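# 第四章 杯子、杯架和伸手就到的地方

前三章讲水、讲豆子、讲机器清洗,写得我自己都有点喘。这一章松一松,讲纸杯。

先别翻过去!我知道你在想什么,纸杯有什么好讲的,从一摞里抽一个出来,倒进去,盖盖子,递给客人,完事。我二十出头刚进吧台的时候也这么想。当时在 Grilura,一家开在写字楼底层的小店,吧台窄得两个人要侧着身子过,我上班第一天的任务就是"管杯子"。我心里还挺不服气的,觉得自己是来学咖啡的,结果先学了一个早上怎么把杯子从塑料套里拿出来(拿错了,后面会讲),怎么放进架子(放反了),怎么一次只取一个(取了三个,自己还不知道,热美式倒进去才觉得今天的杯子怎么这么厚)。

那三个套在一起的杯子客人拿走了,客人挺高兴,说不烫手。店长不太高兴。

这件事我讲过很多遍,每次开课都有人笑,笑完了一上手,十个人里总有几个照样拿出两个来。所以这一章我不打算讲得很玄,就从手上的动作讲起,再讲到杯子怎么选、怎么存、架子放在哪里、怎么盘点。顺序有点乱,是我自己带人的顺序,你要是已经在店里干活了,可以先跳到 4.4 节看摆位,回头再补前面的。

## 本章会讲到的内容

- 纸杯各部分叫什么,订货和报损的时候怎么说别人才听得懂
- 单层、双层、瓦楞杯的手感差别,以及这个差别怎么影响你取杯
- 从一摞杯子里稳稳地取出一个
- 敞开式的杯架和封闭式的取杯筒各适合什么样的台面
- 补杯、存杯、受潮和变形
- 一天用多少杯,怎么估,怎么记

学完以后你应该能在不看杯子的情况下完成取杯,这话听着像变戏法,练两个班次就差不多了。

## 4.1 先把名字叫对

我们行里叫法很乱。同一个地方,这家店叫"杯沿",那家叫"卷边",供货商的单子上写"卷口",还有个老前辈一直叫它"嘴唇"。这本书统一叫**卷边**,就是杯口向外卷过去的那一圈。它的作用有好几个:喝的时候嘴碰着舒服,盖子靠它卡住,杯口也因此硬一些,不容易捏扁。卷边要是卷得不匀,有一段扁了或者开了,盖子扣上去就会在那个地方漏。你以后碰到客人拿着漏的杯子回来,先看盖子,再看卷边,然后才去怀疑是不是自己倒得太满(多半也是倒得太满)。

往下是**杯壁**。杯壁上有一条竖着的接缝,纸是卷起来粘上的,总得有个接头。盖盖子的时候,有经验的人会把盖子的饮口转到离接缝远一点的地方,原因是接缝那里卷边厚了一层,盖子咬得没有那么实,饮口再对着它,一仰头就顺着缝往下淌。客人的白衬衫就是这么没的。

再往下是**杯底**。杯底是单独一片纸,往里缩进去一点,杯壁的下缘包住它,所以你把杯子翻过来会看到一圈"脚"。这一圈脚对存放很重要,杯子受潮,常常从这里先软。台面上有水,杯子往上一放,脚泡在水里,过一会儿你端起来就觉得底下发虚。

杯壁外面如果另有一层起楞的纸,就是**瓦楞杯**。楞的走向有横的、竖的、斜的,还有做成波浪形的。横楞的杯子一圈一圈,握上去有点像拧瓶盖时手指卡着齿的感觉,方向不同而已。竖楞的防滑差一点,好处是套在一起的时候阻力小。斜楞好看。波浪形的我用得少,不多嘴。

我个人喜欢横楞。没什么科学依据,就是冬天手干的时候抓得住。

还有个词要说一下,**套叠**。一只杯子坐进另一只杯子里,露在外面的那一小截高度,叫套叠高度。单层杯套叠高度很小,一摞五十只抱在怀里也就小臂那么长。瓦楞杯外面多一层纸,套叠高度要大得多,同样数量的杯子会高出一大截。新手订货最容易栽在这里,看单价、看容量、看印刷,都看好了,货到了发现柜子里放不下。我就栽过,后面 4.5 节专门讲,现在想起来脸还热。

## 4.2 杯子的厚薄和你的手

单层杯薄,便宜,装热的要加杯套。加杯套是一个动作,一个动作就是一两秒,早高峰的时候队伍排到门外,你会非常具体地感受到这一两秒。所以很多店算来算去还是用了双层杯或者瓦楞杯,杯子贵一点,省掉杯套,也省掉拿杯套、撑开、套上去、套歪了重来这一串。

但是我得替单层杯说句话。冷饮、试饮、店里自己人喝水,用单层就够了,用瓦楞杯喝水我看着心疼。Grilura 那时候的规矩是热饮一律瓦楞,冷饮塑料杯,员工自带杯子。规矩很好,就是员工的杯子总在吧台上占地方,每天打烊都能收走四五个,也不知道是谁的,洗干净扣在那里,第二天又全在吧台上了。

回到手上。单层杯光滑,指肚贴上去是一整片,靠的是摩擦,手一湿就打滑。瓦楞杯有楞,手指能"挂"住,湿手也好抓一些(你当然应该擦干再抓,第二章讲过洗手和擦手,不重复)。瓦楞杯粗一圈,手小的人单手握大杯会有点吃力,那就往下握。杯子是上粗下细的,越往下越好握,这个道理简单得不好意思写进教材,可我真的见过小姑娘小伙子拼命张着虎口去够杯口那一圈,握得手抖。

还有一点,往下握,手就离卷边远。卷边是客人的嘴要碰的地方,谁的手都不应该碰。这一条没有商量。取杯、倒饮品、盖盖子、递出去,从头到尾手指都在杯壁的下半截。盖盖子的时候手掌压的是盖子,不是杯口。你要是发现自己习惯性地捏着杯口把杯子提起来,现在就改,越晚越难改,我带过一位干了好几年的同行,改这个习惯改了整整一个月,天天被我念。

手指也不要伸进杯子里。有人图快,两根手指往杯口里一撑,一次夹起两个杯子,看着很利索,像酒吧里收空杯的架势。收空杯随便你,出杯绝对不行。

### 插一段:冬天的静电

北方的同学会碰到。干燥的天气里,杯子和塑料套摩擦过以后,一摞杯子像是长在一起了,抽不动,用力一抽出来俩。冷饮用的塑料杯更明显,纸杯也有一点。办法很土:把整摞从套子里拿出来以后,双手握住,轻轻拧一下,上半截往左、下半截往右,听到"沙"的一声就松开了。拧的时候手劲要匀,使劲攥的话楞会压扁。瓦楞压扁了不会自己弹回来,隔热也差了,客人一握就知道。

南方的同学碰到的是另一回事,回南天。杯子吸了潮气,纸软,卷边发胀,套在一起咬得很死。这时候拧也没用,要从存放上解决,见 4.5。

## 4.3 取一只杯子

这一节是本章的重点,文字讲动作总是很别扭,你最好手边放一摞杯子,边看边做。二十来只就够练了。用过的杯子不行,一沾水手感全变了。

取杯分两种情况,杯口朝上的摞和杯口朝下的摞。

**杯口朝上。** 最上面那只的开口对着天花板。好处是拿起来就能直接倒,手不用翻。坏处也明摆着,敞着口,落灰,飞沫,旁边打奶泡溅出来的奶点子都往里头去。所以杯口朝上的摞要勤用勤补,最上面那只要是在那里待了一阵子,比如下午没人的那段时间,重新开工的时候就把它拿掉,留着给自己量冰块或者接萃取前的冲洗水,别递给客人。

动作是这样的:手从侧面过去,拇指在一边,食指和中指在另一边,落点在最上面那只露出来的那截杯壁上,也就是卷边底下。这里有个矛盾,你肯定发现了,我刚说手指要离卷边远,可套叠着的杯子露出来的就只有靠近卷边的那一小截。对,所以取的时候手指是从下往上托着卷边的外沿下方,指肚不要翻上来盖住杯口,轻轻一提,杯子离开摞以后,另一只手接住下半截,或者放到台面上再换手。熟练的人会用小指在下面一只的卷边上轻轻压一下,上面的就自己松了。我练了很久才学会用小指,现在不用小指反而不会取杯了。

**杯口朝下。** 很多店把摞倒扣过来放在机器顶上或者台面上,最上面那只露着的是杯底。干净,手也能直接握在杯壁下半截(这时候在上面),一提就走,翻个腕子,杯口朝上,倒。我觉得从卫生上讲这种最省心。缺点是摞的根部,也就是贴着台面的那只,杯口扣在台面上,台面必须非常干净、非常干。所以最底下那只永远不用,它就是个垫子,每天打烊换掉。新人不知道,忙起来一路取到底,把垫子也递出去了,我拦下来过好几次。

两种情况共同的毛病,就是开头讲的,一次取出两只甚至三只。怎么察觉呢?

看是看不太出来的,早高峰的时候你的眼睛在单子上、在奶缸里、在客人脸上,分不出来给杯子。要靠手。一只瓦楞杯和两只瓦楞杯在手里的重量差别很小,但握着的硬度差得多,两只套着的杯子捏上去是"死"的,一只的会微微往里让。你现在就可以试,闭着眼,让同伴递给你一只或者两只,捏一下,说出来。刚开始会猜错,十几次以后就很少错了。我们店里当年闲下来就玩这个,输的人去倒咖啡渣。

还有一个办法是听。单只杯子放到台面上的声音比较脆比较空,套着的声音闷。店里放音乐的时候就听不清了,聊胜于无。

取出来发现是两只,怎么办?别急着往回塞。正确的做法是放在手边,下一单直接用。往回塞的那一下,十次有八次会把卷边磕了,或者塞歪了,后面的人取的时候就更难取。要是手边已经放了一只"多余的",你又取出来两只,那就停一停,喘口气,今天的手太急了。

### 一摞杯子的上半截和下半截

再讲细一点。同一摞杯子,上面的和下面的松紧是不一样的。下面的被上面的压着,时间越久越紧,尤其是一摞堆得很高的时候。所以新拆的一条杯子,前半条取起来很顺,快到底的时候就开始两只两只地出。

有的杯子在杯底附近做了一圈小凸起,让套着的两只之间留点空隙,空气能进去,就不会吸住。吸住这个说法你们应该有体会,两个杯子之间像是有个小小的真空,往上拔的时候能感觉到一股劲往回拽。慢慢拔反而容易,稍微歪一个角度,让空气从一边漏进去,就开了。直上直下地猛拔,最费劲。

歪一个角度,是我觉得这一章里最值钱的五个字(哦,是六个还是五个我就不数了)。取杯子,先歪一点点,再提。一摞杯子站在那里,你要是直着往上拔,下面整摞跟着起来,又落回去,咚的一声,旁边的人都看你。歪一点,一只就出来了,剩下的纹丝不动。

当然,前提是剩下的那些有东西扶着。这就讲到架子。

## 4.4 杯架放在哪里

一摞杯子自己站在台面上,站得住吗?站得住,矮的时候站得住。高了就晃,有人走过去带一阵风,或者你取杯的时候胳膊肘一碰,哗啦啦全倒了。倒在台面上还好,滚到地上,那一整条就都不能用了。我见过一次大的,新开的店,开业第一天,台面上直接摞了好几摞,摞得比人头还高,说是看着有气势。中午的时候倒了一摞,带倒了旁边的,又带倒了旁边的。开业第一天。

所以要有架子。架子大致分这么几类。

**封闭式取杯筒。** 一根筒,竖的或者横着嵌在台面里,杯子从一头塞进去,从另一头一只一只拔出来。口上有一圈软的爪子,卡住下一只,理论上一次只出一只。干净,省地方,看着也整齐。毛病是筒对杯径很挑剔,换一家供货商,杯子大一点点,就塞不进去;小一点点,就一出一串。瓦楞杯尤其麻烦,楞会和软爪子较劲,用力大了楞被刮平。如果你们店打算用取杯筒,买之前一定拿着自己的杯子去试,拿几只不同批次的去试。

**敞开式铁丝架。** 几根铁丝弯出来的架子,把一摞杯子拢在中间,左右有东西挡着,上头敞着。便宜,通风,换杯子品牌也不怕,杯子大一点小一点都能放。擦起来快,一块布从上抹到下。我最喜欢这一种,轻,可以挪。它的毛病是挡不住灰,另外太轻了,取杯的时候要是直着猛拔,连架子一起提起来(所以还是那句,歪一点)。有的店会在架子脚下垫一小块防滑垫,我觉得挺好,垫子要每天拿起来洗,下面最爱积糖浆。

**抽屉式和格子式。** 木头或者亚克力的格子,一格一种规格,杯子横着躺或者竖着放。多见于台面很宽的店,或者讲究"看不见杂物"的店。好看是真的好看。取杯要弯腰或者拉抽屉,早高峰一上午拉几百次抽屉,你的腰和抽屉总有一个先坏。

选哪一种看台面,看客流,也看老板舍得花多少钱。我在 Grilura 用的是取杯筒,后来到了 Ngubane 那边的店(在一条坡道边上,推货上去能累死人)用的是铁丝架,两边各有各的顺手。刚换过去的头两天我一直往墙上伸手,筒在那里待惯了,手自己会去。

位置比种类要紧。我的原则是从左往右走一条线,或者从右往左,总之是一条线,别来回折。以右手习惯的人为例:

1. 杯子在最左边,单子也在那里,看完单子顺手取杯。
2. 杯子放到机器底下,或者放到台面的标记区。
3. 咖啡、奶、糖浆往右依次加。
4. 盖子在最右边,挨着出杯口。

盖子和杯子分在两头,很多人不习惯,总想把它们放在一起,觉得是一家子。放一起的话,你取完杯,走到右边,做完了,要走回来拿盖子,再走回去出杯,一单多走四五步。四五步不多,一天下来你自己的脚会告诉你。

左手习惯的人整个反过来。班上如果既有左撇子又有右撇子,按人多的那边摆,另一边迁就一下,别每个班次搬一遍,我们试过,搬来搬去谁都找不着东西,那一个礼拜全店都在问"盖子呢"。

不同规格的杯子怎么并排?我建议小的靠前,大的靠后,也就是离你最近的是小杯。大杯放在前面会挡住小杯,手要从上头绕过去,绕的时候袖子会扫到卷边。如果两摞是一样的杯子,那就一前一后错开一点放,前面一摞用完了后面一摞挪上来,再补后面的。这个错开的摆法有个好处,你永远知道该从哪一摞取,补杯的人也永远知道该补哪一摞。两摞齐头并排的话,每个人凭心情取,两摞就一起变矮,等发现的时候两摞都没了。

架子离台面边缘留出一拳。离水源要远,洗杯器、水龙头、滤水盘,都会溅。离热源也要远,别贴着机器侧面的散热口,纸烤久了会发脆,卷边一捏就裂。但是很多人喜欢把杯子放在机器顶上,顶上是温的,温杯子嘛。瓷杯可以,纸杯我不建议,它薄,温也温不出什么来,取下来一转眼就凉了。

哦对了,高度。一摞杯子最高放到多高?我的标准是取最上面那只的时候,手肘不要高过肩膀。个子矮的同事要是得踮脚,那就太高了,减掉一些。架子上头还空着也没关系,宁可多补一次。

## 4.5 补杯和存杯

补杯有个很容易吵起来的问题,新的往上加,还是先把旧的拿起来,新的放底下,旧的再放回去?

按先进先出的道理,旧的应该先用,所以新的放底下。可是忙的时候谁有工夫把整摞抱起来。我的折中办法是用两摞,也就是上面讲的前后错开。前面的用完才动后面的,补只补空位,这样不用抱起来,也没有旧杯子一直沉在底下。沉底的杯子你们见过没有?架子最下面那几只,因为总是往上加新的,它们可能在那里待了几个月,拿出来一看,颜色都比别的深,底上一圈灰。取到它们的那位客人,运气实在不太好。

拆包装的时候,从杯底那一端撕开塑料套。我第一天就错在这里,从杯口那头撕,手一伸进去就摸了一圈杯口。从杯底那端撕开,手握着套子外面,把杯子送进架子里,然后把套子往上一褪,从头到尾没碰到杯子。套子褪下来揉成一团扔掉,别塞在架子后面,夏天会招小虫。

没用完的那半条,套子口拧紧,折过去,用夹子夹住。放回柜子,别敞着。

存放的要求写起来就几个词:干、平、离地、别压。仓库地面哪怕看着是干的也要垫起来,垫板、架子、倒过来的牛奶筐都可以。箱子上面不要再压重东西,特别是糖浆箱。糖浆箱压杯子箱这件事,我每到一家店都能看到,每家店都说是临时放一下。

受潮的杯子怎么认?卷边摸上去软,指甲一按有印子;杯底那圈脚发毛;两只套着拔不开,拔开了里层有一股闷闷的纸味。有任何一样,整条挑出来,记报损。晒干了也别用,胀过的纸缩不回原样,盖子扣不紧。

然后就是我脸热的那件事。有一回我们换供货商,换成 Rurnov,杯子真的好,楞压得深,卷边匀,颜色是那种温温的棕色,我一眼就喜欢上了。一箱 500 只,我照着以前单层杯的习惯下单,一次订了 17 箱,心想够用好一阵子,还能拿个好价钱。货到的那天,送货的师傅一车一车往里推,仓库满了,过道满了,休息间的桌子底下满了,最后几箱放在洗手间门口,挡着门,进去要侧身。我站在那儿,手里拿着签收单,店长从外面回来,看看箱子,看看我,什么也没说,去后面给自己倒了杯水。

用的是自己的杯子。

从那以后我下单之前一定先量。量三样东西:一只杯子套叠以后多出来的高度,一箱的外尺寸,还有柜子里面的净空。量柜子要打开门量里面,别量外面,层板是有厚度的。量完了写在一张纸上贴在柜门内侧,后来的人不用再量一遍。

## 4.6 一天到底用多少

估用量,最笨的办法最好用:看昨天。开门前记一次架子上和柜子里的箱数条数,打烊后再记一次,中间差多少就是用掉的,加上报损。记一个星期,你就知道平日和休息日差多少;记一个月,你就知道下雨天少多少。我们店下雨天热饮反而多,写字楼里的人不愿意走远,都下楼来了。换个地段,大概就反过来。

我们当时用一张叫 Imo 的表,名字怎么来的没有人说得清,传到我手里就叫这个了。表很简单,横着是规格,竖着是日期,每格两个数,上面是用掉的,下面是报损的。最右边有一栏空白,写当天发生的怪事,比如"楼上公司开会,一次要了很多""小杯盖子来错了,用大杯代替"。那一栏最有用。数字隔了半年看,你根本想不起来那天为什么突然高出一截,旁边有一句话就全明白了。

有一年 9 月,我把整个月的表加了一遍,热饮杯用掉 3,860 只,同一个月里收银机打出来的热饮单子少了 400 多张。杯子比单子多。多出来的去哪儿了?一部分是套着出去的(两只、三只),一部分是做坏了重做,一部分是客人要个空杯子分着喝,还有一部分是员工喝水,规矩归规矩嘛。我把这几样分开贴了张小纸条,让大家那几天随手画正字。画出来以后,套着出去的占了最大的一份,比我以为的多得多。

这也是为什么我要花整整一节去讲怎么取一只杯子。你心疼钱也好,心疼纸也好,根子都在那一下。后来我们每天早上开门前,每个人先空取几只,歪一点,提,放下,听声音,捏一捏。几分钟的事。有人嫌傻,傻就傻吧,下个月的表好看多了。

差额不可能是零,你也不要追求零。客人要空杯子就给人家,做坏了就重做,别为了省一个杯子把一杯奶泡打塌了的拿铁递出去。

## 4.7 动手之前

接下来 4.8 开始是分步的练习,要在台面上做。开始之前请先备好下面这些:

- 瓦楞杯两摞,同一规格,新拆的
- 铁丝杯架,每摞配一只
- 干布两块,一块擦台面,一块擦手
- 马克笔和一张白纸,画正字用

台面擦干净,擦干。两摞一前一后错开摆好,架子扶正,手上的戒指手表摘掉,袖子挽到手肘。水杯和手机拿走,放到别的桌子上去。

第一轮不要求快,要求每次只出一只,杯口朝着自己略微歪过来,手指待在杯壁靠下的地方,在空中停一下,捏一捏,再放到台面上。取满十只,换另一只手。左手(或者你不常用的那只手)会很笨,笨得让人想笑,别跳过去,早高峰的时候你的右手常常端着奶缸。

第二轮开始不看杯子,看前面的墙,或者看同伴的脸。同伴负责在纸上记:出了几次一只,几次两只。第三轮同伴跟你说话,随便说什么,点单也行,聊昨晚吃了什么也行,你得回答,手上不能停。大多数人在第三轮会突然又开始出两只,这很正常,说明手还得靠脑子管着,再练练就放得开了。

练习用过的杯子摸过太多次,不要放回架子里给客人用,留着下次练,或者拿去种点薄荷,我们后门那一排就是这么来的。

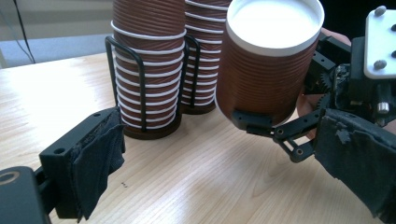
也有人说,歪着取这一招在铁丝架上好使,换成取杯筒就不灵了,筒口的软爪子会把卷边别出一个小折,还是得顺着筒直直地慢慢往外带,带到一半停一停,等里面那只落回去再拿走。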